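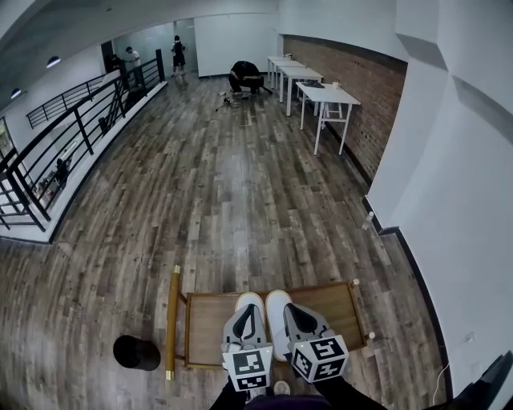
Does a caption change how people feel about a photograph?
A little, and less than our textbook led us to expect.

We started this project because the course reader keeps repeating that captions "direct emotion." It gives no numbers. We wanted to see whether the claim would survive an ordinary group of viewers looking at ordinary street photographs.

Method

We chose five black-and-white prints from the Skulport harbor series in the Drumero collection. Each shows one person waiting for something. Visitors to the open day at Achterberg were handed either a set with captions or a set without, and rated how sad, calm or tense each person looked. We got 119 sheets back. Of those, 80 were filled in completely, and we threw out the rest.

Results

The captioned group rated the people as slightly sadder. Almost all of the gap came from one print, the man on the ferry steps, whose caption mentioned a funeral. Take him out and the two groups are hard to tell apart. In the open comment box, 56 people wrote something, mostly about clothes, weather or the paper the prints were on. Very few wrote about feelings at all until we asked.

Problems

Our scale only offered three moods, so people who saw boredom had to call it calm. We wrote the captions ourselves, and the funeral one was heavy-handed. Visitors also talked to each other while filling in the sheets. A second round is planned at Livau in November with captions written by another class.

We don't think our data disproves the reader. It does make us doubt how much viewers share with a stranger in a print, and how much they fill in when a form tells them to.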